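Iseldale Work Table, White
Sold by Carkar Room Supplies
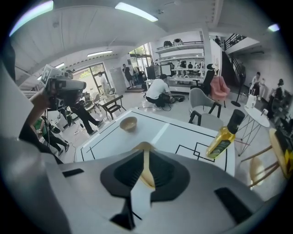

Kahraman asked in the shop's comments whether the white top would be spoiled by tape. We have put thin black tape on ours and taken it off again many times. It comes away cleanly if you lift a corner with a fingernail and pull it back low along the table. Old tape that has been down for months may leave a little glue behind, and a cloth with warm soapy water will shift it. Kahraman wrote back to say that masking tape had left a yellow edge on an older table from another maker, and that a second wash had cleared it.

The Iseldale is a plain white table for shared rooms: workshops, teaching kitchens, club rooms, studios and anywhere else that people need to lay things out and move round them. It has no drawers, no shelf underneath and no raised edge. The top is smooth and flat, with the same finish right up to the sides.

Sizes

The table comes in one depth, 80 cm, and two lengths, 100 cm and 156 cm. The shorter one suits a single person working from one side. The longer one takes two people side by side, or two facing each other if they don't both need the full depth. Both lengths stand at the same height, so they can be pushed together to make a longer run. A joining plate is sold separately and fits under the top with four screws.

The top

The white finish takes everyday knocks from bowls, bottles and small tools. It is wiped clean with a damp cloth. Olive oil should be mopped up with kitchen paper first and then washed off with a drop of washing-up liquid, otherwise it leaves a film that shows when the light is low. Tea, beetroot and turmeric will mark the surface if left overnight. A paste of bicarbonate of soda and water usually lifts the mark, though it may take two goes.

Please don't use scouring powder or wire wool. Hot pans need a mat or a trivet. The top isn't a chopping board, and knife cuts are not covered by the guarantee.

Marking out

Many buyers tape the top into areas, one for each job or each person. Rectangles are the easiest to lay. Stepped lines take longer but are useful where two areas of different depth meet. Use narrow cloth or vinyl tape and press it down firmly at the corners, where it tends to lift first. Wash and dry the table before you start, and leave the tape for an hour before wiping over it.

We don't supply the table ready marked. Rolls of black tape are listed under Accessories.

Legs and floor

The legs bolt on from below with the key in the box. Each foot has a plastic glide that turns to level the table on an uneven floor. The glides are fine on hard floors and short carpet. On pale floors, check them now and then for grit, as a trapped stone will scratch. Castors are not available for this model. If you need a table on wheels, look at the Orker, which has the same white top on a steel frame and locks at all four corners.

Putting it together

Two people can put the table up in less than half an hour. Lay the top face down on a blanket, fit the legs loosely, then tighten them all once they are square. Turn the table over together, one at each end. Do not drag it by the top.

Keep the box until you have checked the table over. Returns must be packed in the original card with the corner pieces in place.

Guarantee and spare parts

The legs and fixings are guaranteed for five years and the top for two. Glides, bolts and keys can be ordered singly. Replacement tops are sold in both lengths and fit any Iseldale made since the model came out. We have now sold more than 4,000 of them, and the bolt pattern has stayed the same throughout.

Delivery

Delivery is to the ground floor, inside the first door. If there are steps or a narrow entrance, tell us when you order and we will send two people. The longer top will not go into most small lifts, so please measure before you choose it.

Stock of the 156 cm length is low until May. Orders for it are sent out in the order we receive them.

In the box: table top, four legs, bolts, key, four glides and an instruction sheet.

Sold separately: joining plate, black tape, spare glides.

Page last updated 6/1/24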